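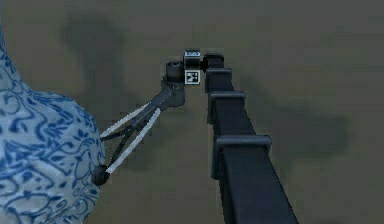

So our force cap has been off for most of February and I'm the one who found it, which means I get to write the thread. Background first. We're teaching an arm to handle fragile stuff in sim before it goes anywhere near fragile stuff in real life. The test piece is a big blue and white vase, all scrolls and little leaves, and the gripper is allowed to touch it as long as it stays under 30 newtons. See the dark knob down where the lower fingertip meets the vase? That spot is where I started poking around.

The cap lives in a safety layer we call Cuvetent. It sits between the policy and the joints, and if the policy asks for too much push, Cuvetent says no. Boring little piece of code. I wrote a chunk of it. I was very fond of it until last week.

What I noticed: the contact force log was too clean. Real contact is noisy, and even decent simulated contact has some chatter in it. Ours was flat zero, then a tidy number, then flat zero again. It looked like somebody had drawn it with a ruler.

I showed Ildikó Sárközi and she stared at it and asked "is that the force, or is that the force you asked for?" Reader, it was the force we asked for. We had been logging the command and calling it a measurement!! For weeks!!

OK so that's bad, but that's a logging bug, right? Fix the log, move on. I fixed the log at 4 pm and by 4:20 I was looking at a contact peak of 800 newtons on a vase. In sim nothing breaks unless you tell it to break, so the vase just stood there and took it.

Here's the actual fault, for the people who like this part. Every time an episode resets, the sim rebuilds the arm. Cuvetent holds on to a handle for the arm. After the rebuild that handle still points at the OLD arm. So from the second episode on, we were very carefully limiting the forces on an arm that didn't exist anymore.

And the first episode in every batch was fine! Guess which episode I always watched when I was checking the safety layer. Yep.

Leif Nørgaard reran the whole set with the fixed log overnight. 2,486 episodes went over the cap. All of them had been marked as passes, because the pass check read the same fake force number. One bug covering for another one. I had to go walk around the building for a bit. 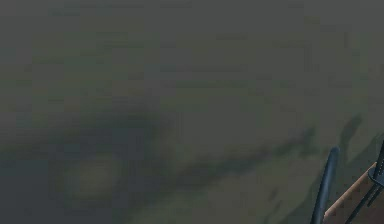
Same setup, gripper down in the bottom right corner and that long smeary shadow across the middle.

Somebody's going to ask if bad lighting had anything to do with this. No, though I did spend a whole morning thinking it did. The shadows are soft and blotchy and I had a lovely theory that the policy was misjudging distance and ramming things. I wrote it up and everything. Edgardo Buenaventura read it and asked why the first episode was always fine under the same light. I deleted the write-up.

The part that bugs me most: we have a second check. It's called Gulyás (Attila Szénási named it, he was hungry) and it compares commanded force to measured force and yells if they drift apart. It never yelled. Of course it didn't, we were feeding it the same number twice.

Did any of this reach the real arm? No. We were 2 days away from loading that policy on the hardware at Bernance. The hardware has its own limit in the joint controllers, so I don't think anyone would have been hurt, but I don't love writing "I don't think" in a sentence like that, and the transfer is on hold.

What we changed so far:
Cuvetent asks for a fresh handle at every reset, and refuses to run if it can't get one.
The force log comes from the contact solver and the command goes in its own column with its own name.
There's a test that tries to crush the vase on purpose, on the fifth episode, and fails the build if it's allowed to.

That last one was Ingegerd Midtbø's idea and I'm a little mad I didn't have it. We had a test for "does the policy behave" and none for "does the limiter stop something that doesn't behave" – pretty different questions!

Still open: we don't know how much of what the policy learned depends on being able to shove. Leif's retraining from scratch with the cap really on. Early curves are ugly. It mostly hovers next to the vase and won't commit, and fair enough.

If you use anything that hangs on to a robot handle across resets, go check it tonight. Print the ID before and after. Took me one line. I'll post the Skasero bug report link here once Ildikó's done making it politer.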